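Cuaderno de taller - mayo

09:40

Retomo lo de la cola de almidón. La última entrada terminaba con una lista de cosas por comprobar y, como siempre, la mitad ya no me parecen tan urgentes. La que sigue en pie es la del espesante: en el folleto de Skundetton ponen que una cola de almidón de trigo con su aditivo "no amarillea ni se contrae". Lo he leído tres veces y sigo sin encontrar de dónde sale la afirmación. No hay ensayo, no hay plazo, no hay condiciones de humedad. Una frase bonita en una hoja satinada.

Preparé el lote de control con la receta vieja de Ulinby: una parte de almidón por 5 de agua, remojo de una noche, cocción lenta sin dejar de remover y colado doble. El segundo lote, igual, pero con el aditivo en la dosis del folleto. Los dos en tarro de vidrio, etiquetados A y B. Quien vaya a usar el fregadero, que no toque el colador fino, está en remojo.

11:15

Primeras tiras encoladas sobre papel de trapo de 160 gramos, el que sobró de las guardas. Tres tiras por lote, todas cortadas a favor de fibra (las del mes pasado las corté mezcladas y por eso no valen para nada, queda dicho). Las he puesto entre fieltros y bajo peso, sin prensa. En la prensa todo sale plano y luego no se sabe qué ha hecho la cola y qué ha hecho el tornillo.

El B extiende mejor, eso hay que reconocerlo. La brocha corre y no deja grumo. Pero extender bien no es lo que me vendían, y ya me veo a alguien del taller diciendo que "va de maravilla" por haberla probado una mañana. También iba de maravilla la metilcelulosa de Hastow, y todavía estamos levantando lomos.

13:00

Pausa. He releído el manual de Þorgeirsson, el capítulo de adhesivos. Insiste en que la contracción depende más del soporte y del espesor de la capa que de la cola en sí. Puede ser. Lo que no explica es cómo separa una cosa de la otra, y sus tablas dan un solo valor por material, sin dispersión. Un solo valor no me dice nada. Si repito la tira mañana con el mismo tarro, la misma brocha y mi misma mano, me sale otra cosa, y eso lo sabe cualquiera que haya encolado dos cartones seguidos.

Apunto de paso que la habitación está a 19 grados y que el higrómetro de la pared no es de fiar. El de la estantería marca otra humedad. Hasta que no se calibren los dos, las cifras de humedad de este cuaderno son decorativas, las de antes también.
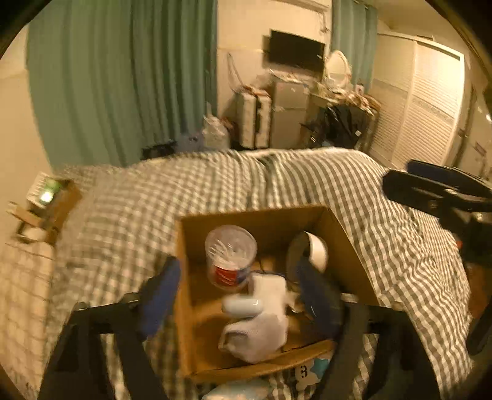 16:30

Saco las tiras antes de lo previsto para mirar el alabeo. Las A tiran un poco hacia la cara encolada, como era de esperar. De las B, dos están casi planas y la tercera se ha curvado más que cualquiera de las A. Sospecho de mí: en esa cargué la brocha de más al final y no la descargué en el borde del tarro. No la descarto, de todos modos. Si quito las que me salen mal, acabo escribiendo yo el folleto.

Para el ensayo de envejecimiento no tenemos cámara y no voy a fingir que una ventana al sur lo sea. Lo que sí puedo hacer es guardar un juego a oscuras y otro con luz, con la fecha por detrás a lápiz, y compararlos dentro de unos meses. Es lento y poco lucido. Me parece más serio que lo de dejar una muestra encima del radiador y llamarlo "envejecimiento acelerado", que es lo que se hizo aquí con el cuero y de donde salieron conclusiones que aún se repiten.

18:10

Prueba de reversibilidad con una de las A y una de las B, compresa húmeda. La A soltó limpia a los veinte minutos. La B soltó también, pero dejó una película que brilla de lado y que se nota con la uña. El folleto dice "totalmente reversible". Habrá que ver qué entienden por totalmente. Escribiré para pedir la composición, aunque ya imagino la respuesta - secreto de fabricación y un descuento para el próximo pedido.

Mientras tanto, en libros de clientes se sigue con la receta de Ulinby. El aditivo se queda en el armario de arriba, detrás de la gelatina, y que conste que el bote está abierto desde hoy.

Pendiente:
repetir las B con la brocha bien descargada
cortar más tiras, a favor de fibra
calibrar los higrómetros o quitar uno
tirar el tarro A en cuanto huela agrio, sin esperar a que alguien pregunte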